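Reading Aloud and Reading Silently: What Readers Remember from a Book of Essays

Project report, Reading and Writing Nonfiction
Rostam Hosseinzadeh and Anika Dunleavy
Kitbridge College
Jul 12, 2024

Background

Our course asked each pair of students to choose a work of nonfiction and study how people read it. Most pairs wrote about the author or the argument. We wanted to look at the reader instead, and to find out whether listening to a book leaves people with the same things in mind as reading it on the page.

The book we chose is The Patient Workbench by Geraghty, a collection of short essays about making and repairing things. It covers typesetting, bread ovens, bicycle wheels, spreadsheets and a long quarrel with a neighbor over a wall. We picked it for practical reasons. The essays are short, they can be read in any order, and the audio version is read by the author, word for word as far as we could tell. We also both liked it, Anika more than Rostam.

We started reading in January and did the sessions during the spring term. The writing was divided between us, and where we disagreed we have said so.

What we read beforehand

Our instructor suggested that we look at how book reviewers deal with audiobooks. Most of the reviews we found treated the audio version as a separate product and talked about the narrator's voice. Few said anything about whether the argument came across. One reviewer in a small online magazine, Numia, wrote that she had listened to a whole book on economics and could recall only the jokes. That comment shaped our question more than the longer articles did. We wanted to know if it was true of other people, and if it was true of people who read the same material in print.

We also read a few chapters from a textbook on memory. It was useful for planning the sessions, mainly on the point that recall should be tested after a delay. We had first planned to ask our questions right after the reading. We changed that to the following week.

Method

We recruited 67 students, mostly from first-year writing classes. Each student took two essays from the book, one in print and one in audio. The essays were "Plumb," which is the one about the wall, and "A Column of Numbers," which is about an early job keeping accounts for a hardware store. Half of the group read "Plumb" and listened to the other. The rest did it the other way.

Print readers were given a photocopy and allowed to write on it. Listeners used their own headphones and could pause or go back. We did not set a time limit for either one. A week later, everyone wrote up to 200 words on each essay from memory, with no notes. They also answered a short set of questions about whether they had enjoyed it and whether they agreed with the author.

The forms were filled in through Stimus, the survey program the college uses. It dropped the line breaks from everything people typed, so longer answers came to us as one block. This was an annoyance, but it did not lose any words.

We sorted what people wrote into three kinds of material: story (events and people), claim (something the author argues), and phrasing (words quoted or nearly quoted). Each of us sorted every answer separately and then we compared. We disagreed most often over sentences that mixed story and claim. "He says the wall was straight and the neighbor was wrong" could be either. We ended up marking such sentences as both.

Findings

Students remembered story better than anything else, whichever way they took in the essay. Almost everyone who wrote on "Plumb" mentioned the neighbor. Many mentioned the dog, which is in the essay for one paragraph and has no part in the argument.

Claims were where print and audio came apart. Print readers were more likely to state what the author was arguing, and more likely to state it in the order he gives it. Listeners often had the conclusion but left out the steps. In "A Column of Numbers" the author makes a slow case that a mistake should be left visible in a ledger and corrected beside it. Listeners tended to write that he believes in honesty. Print readers tended to write about the ledger.

Phrasing went the other way, and we had not expected this. Listeners quoted more. Several of them gave the closing line of "Plumb" almost exactly - something very few print readers did. Anika thinks this comes from the author's delivery, as he slows down a good deal in the last minute. Rostam thinks the line is simply easier to hold on to when it is heard. Our data cannot settle it.

On enjoyment there was little between the two. On agreement, listeners were a bit more inclined to side with the author. Print readers raised more objections, and some of these were good ones. One student pointed out that the neighbor never gets to speak in his own words, so we have only the author's account of what he wanted. We had each read the essay several times without writing that down.
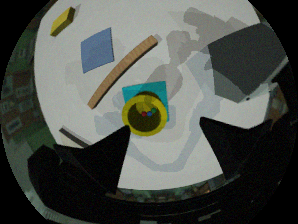 The students who had marked up their photocopies wrote the fullest answers of all. We did not plan to study this and did not collect the photocopies from everyone, so we can only report it as something we noticed. If we did the project again, we would keep every copy and sort the marks. Underlining seemed to go with remembered claims, and notes in the margin seemed to go with objections, but that is an impression from a partial set.

Problems with the study

All of our readers were students, and nearly all of them were being asked to read closely in their other classes at the same time. They had practice with print. Few of them listened to nonfiction by choice. A group of regular audiobook listeners might have given different results.

The two essays are also not equal. "Plumb" has a plot, and "A Column of Numbers" mostly does not. We switched the formats between groups to allow for this, but a third essay would have helped. We considered the one on bread ovens and left it out because of its length.

Where people listened was another matter. Some did so while walking or doing chores, which they told us freely in the comments. We had not asked them to sit still, and on balance we think that was right, as it is how many people use audiobooks. It does mean that we compared two habits as well as two formats. A stricter study would separate them.

Finally, we knew which answers came from which format while we were sorting them. The forms were labeled. We should have had someone remove the labels first.

What we would say about the book

Part of the assignment was to give our own view of the book after the project. Rostam found that it got thinner with rereading. The essays depend on a turn near the end, and once the turn is known there is less to do. He would still recommend the two we used, and the one on spreadsheets, which is the funniest.

Anika thinks better of it now than she did in January. Hearing the essays made her notice how plainly they are built, with short words and few side remarks. She would tell a new reader to start with the audio, then go to the page for any essay they want to argue with - the wall especially.

Work division

Rostam wrote the sections on background and method and set up the forms. Anika wrote the findings and handled recruiting. The remaining sections were written together. The sorting sheets and the blank question forms are with our instructor and can be borrowed by next year's class.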